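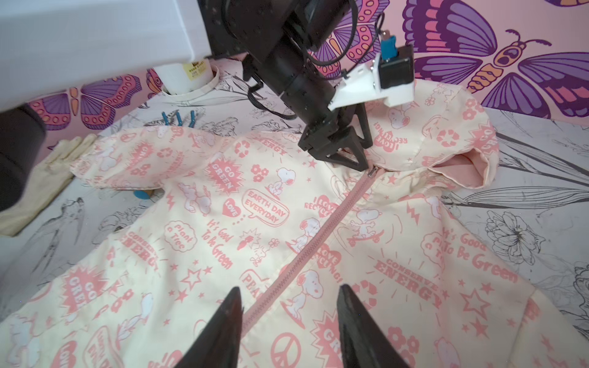

Why is Malcolm Whiteley running for the Tendutdale seat on the county board?
He says the district has gone without a proper bus service for too long, and he got tired of writing letters about it.

Whiteley has lived in Fledcombe for 12 years and works as a surveyor. He had never run for anything before February, when he filed his papers as an independent.

"I went to a board meeting about the Dobson Road route and there were three people in the public seats," he said. "They voted to cut it in under ten minutes. I drove home and started reading up on how you get on the ballot."

He collected 362 signatures, most of them by knocking on doors after work. The last election in the district drew 2,372 votes, and he thinks turnout could be higher this time.

On the bus question his plan is simple. He wants the 8 a.m. run into Fledcombe restored and paid for out of the road reserve fund. Asked whether that would leave less for repairs, he said it would.

"It would mean putting off some resurfacing on the north side. I've told people that on their porches and a few of them didn't like it."

He is less settled on the old Baderex site, where the board is considering a zoning change for housing. He supports building there but wants the drainage study finished first – "I've walked that ground, and it holds water."

Whiteley does not belong to a party and says he would not join one if elected. He has spent nearly all of his campaign money on yard signs and printing.

He will take questions at the Fledcombe library on Monday evening.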